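5. Perception set-up, cable pick task (Kelton)

Do section 4 first. If Enum isn't running on the control PC none of this works.

5.1 Wrist stream

1. Start the stream from the Kelton panel. Wait for the status to go green.
2. Set exposure to manual. Auto hunts every time the arm swings past the lights.
3. Jog to the home pose, watch the preview. Both fingers should stay sharp in the preview. Background smear during a fast move is fine, the blur filter drops those frames.

Note: filter threshold is 1,569. Don't change it without asking Iwona Tokarz.
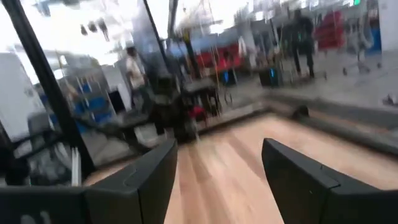
5.2 Fixed view

1. Open the second stream. Check the time offset against the wrist one. More than 2 frames out, restart both.
2. Put a strapped cable bundle near the middle of the table and run Segment.
3. Look at the mask. It should cover the whole bundle, strap included. Glossy tabletop throws reflections, and the old model liked to grab those as cable.

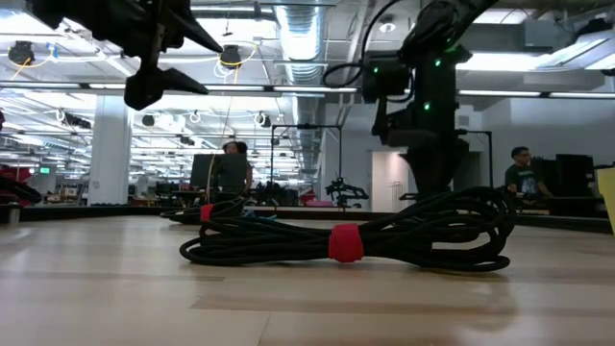 If the mask bleeds into the reflection, drop the gain one notch and run Segment again. Still bad after 4 tries, load the Wotmont weights instead (slower, but they cope with glare). Save the profile under your own name, not over Yasir's.

CAUTION: planner does not stop when a mask is lost. It keeps going to the last target. Keep a hand near the stop untill 5.3 is done.

5.3 Grasp check

1. Set speed to 6 per cent.
2. Lay out more than one colour of cable. All-black layouts pass too easily.
3. Press Propose. Grasp line should land on the strap or just beside it, never on a loose end.
4. Happy with it, press Approach. Arm stops short of the table and waits for confirm.
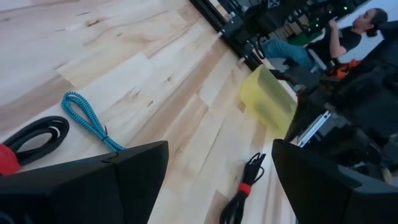

Fig. 5c. Wrist view, black and teal-blue cables with yellow block.

Note: the block gets labelled "unknown" and the planner routes round it. Thats correct, leave it.

5. Log the run, then go to section 6. Label colours in the log are still wrong in the July build, Zubaida Niazi has the fix.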